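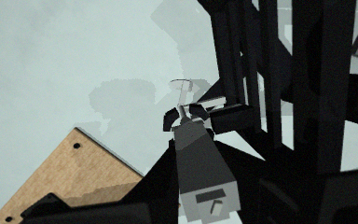
4. How a parking quarrel becomes a crime story

4.1 Where the stories came from

I should say up front that I didn't set out to study neighbors. I wanted to look at burglary reporting, and I had a half-finished plan for it, and then I kept getting distracted by the short items at the bottom of the page. Man hits neighbor with garden hose reel. Woman, 61, charged after row over bins. They are tiny stories, often a paragraph or two, and they get passed around far more than the burglaries do. After a month of reading the wrong stories with great interest I gave in and changed the topic.

The items come from Salleo, the news aggregator that picks up short crime and court pieces from local outlets and reposts them under its own headlines. I like it as a source because you usually get both versions: the original from the local paper, and the rewritten one with the Salleo headline on top. I pulled 4,000 reposted items that had been tagged "neighbor," "dispute" or both. A lot of that was junk for my purposes. Plenty were the same story posted again under a slightly different title, some had lost their link to the local original, and a surprising number were about neighboring countries. With all of those gone I had 2,196 pairs, each one a local report and its reposted version, and those are what the rest of this section is about.

Two places turn up a lot in the quotes below. Stollcombe is a small coastal town with a weekly paper that covers the magistrates' hearings in person, and Stendeck is a commuter town whose paper works mainly from police notes. I lean on them because their archives are open and I could check things, and also (I'll admit it) because the Stollcombe court reporter is a lovely writer.

4.2 Reading the pairs

Torben Weidemann and I read the pairs separately and met on Saturday mornings to argue. For each pair we wrote down what the local report gave as the cause of the quarrel, what the repost gave as the cause, who was named first, whether there was any mention of earlier trouble between the two households, and how it ended in court if it had got that far. Wolfram Frerichs came in when Torben and I couldn't agree, and his vote settled it. We had worried that "cause" would be hopeless to code, but it was mostly fine. The one we fought over was "earlier trouble." Does it count if the report says the two had "not been on speaking terms"? Torben said yes, I said no, Wolfram said yes, so it counts.

I then went back and read 1,000 of the reader comments under the reposts, taken at random across the whole set. We didn't code those in any formal way. I read them to get a feel for what people took from the stories, and where I quote one I've changed the wording enough that it can't be searched.

Figure 3. Computer-rendered view of a robot arm's wrist segment and its two black gripper fingers.

4.3 The silly cause moves to the front

The biggest change between the local report and the repost is easy to describe. Local reports tend to start with the charge and the court. Reposts tend to start with the thing the quarrel was over, and the smaller and dafter the thing, the earlier it comes. A Stollcombe report might open with a man admitting assault at a morning hearing, then his age and street, then the plea, and only in the fourth paragraph do we hear that there was a hedge. In the repost the hedge is the first word of the headline.

I don't want to be snooty about this. The hedge is the interesting bit, and I clicked on it too. But moving it has a knock-on effect that I hadn't expected when we started. Once the hedge is in the headline, the sentence almost has to be built as "X did Y over a hedge," and that little word "over" does a huge amount of work. It tells you the hedge was the reason. The local report very often says something looser: that there had been a hedge, that there had been letters from the council, that one household had a new baby and the other worked nights, and that on the evening in question somebody went out with a spade.

Torben calls this "the last straw standing in for the bale" and I've tried to talk him out of the phrase without any luck. What he means is that the final argument, the one that got physical, gets treated as the whole dispute. In our reading, background trouble was the detail most often dropped between the original and the repost. Medical details were kept. Weapons were always kept, even when they were barely weapons (a wet mop, a frozen chicken). The months of bad feeling went.

4.4 Weapons, and what counts as one

While we're on mops. There is a type of item where the object used becomes the star, and these are written differently again. The person holding the object often loses their name entirely and becomes "a man" or "a furious gran." The injured neighbor shrinks too. In one Stendeck case the local paper had a decent paragraph on the victim, who needed stitches in his scalp and had stopped using his own front path. The repost had the object in the headline, the object again in the first line, and a stock joke about the object at the end. The stitches were there if you looked. The front path wasn't.

Wolfram pointed out that this is partly a matter of where the reports start from. The Stendeck paper's police notes list the item used, because an officer has to write it down, and they rarely say what the two households had been like with each other before. So the rewriter working from a Stendeck piece hasn't got much else to play with. The Stollcombe pieces, with somebody sitting in court and listening to the mitigation, hand over a lot more, and the reposts of those do hold on to a bit more of it. Not loads. But it was one of the few places where I came away feeling that better reporting at the bottom makes a difference all the way up.

4.5 What happened to the ending

Most of the local reports were written at the charge stage, so they have no ending. A smaller group were written at sentencing. I'd assumed the sentencing stories would be the popular ones, and they aren't, or at least Salleo didn't seem to want them. When it did repost one, the sentence often came out vaguer than it went in. "A twelve-month community order with unpaid work and a restraining order" would turn into "was punished by the court." I can see why, as it's a mouthful, but the restraining order is the part that tells you how the people next door are going to live from then on.

There's also a gap I can't do much about. When charges were dropped, the local paper sometimes ran a line or two and sometimes ran nothing. The repost was never updated in any pair where I was able to follow the case through. I've been careful not to put a figure on this, as I could only follow the ones with open court lists, and those are nowhere near a fair sample. All the same, it bothered me more than anything else in the project. If you search one of those names today, the hedge is what you get.

4.6 The comments

I expected the comments to be cruel, and some are. What I noticed more was how many readers use the story to tell one of their own. Somebody's uncle had a fence like that. Somebody moved house in December with two toddlers to get away from a drummer. These readers are putting the missing background back in, using their own lives to do it, and they tend to be kinder to both sides than the headline is. One reader from a terraced street wrote a long and rather beautiful account of sharing a drain for years with a man she couldn't stand, and finished by saying she understood the spade completely.

The other common comment is a verdict. Lock him up, fine her, move them both to an island. These come fast, usually near the top, and from the way they're worded I suspect that many of the writers saw only the headline. I can't show that with what we have. Stöcker's reading-time panel might be able to, and I've asked for access, so if it comes through I'll deal with it in the follow-up and leave it alone here.

4.7 Some limits

Everything above rests on one aggregator with strong tastes of its own. Salleo likes food, animals and older women behaving badly, and another site would have given us a different pile. We only read items in English. The tags were put on by Salleo's own editors, and we know of at least 3 cases in our local archives that were plainly neighbor disputes and had been tagged as "pets." There will be others. We also treated each pair as standing alone, even though a handful of long-running feuds show up more than once, with the same two households swapping the roles of victim and accused. I'd love to go back and read those in order, start to finish, and section 5 makes a first attempt with a single street in Stollcombe.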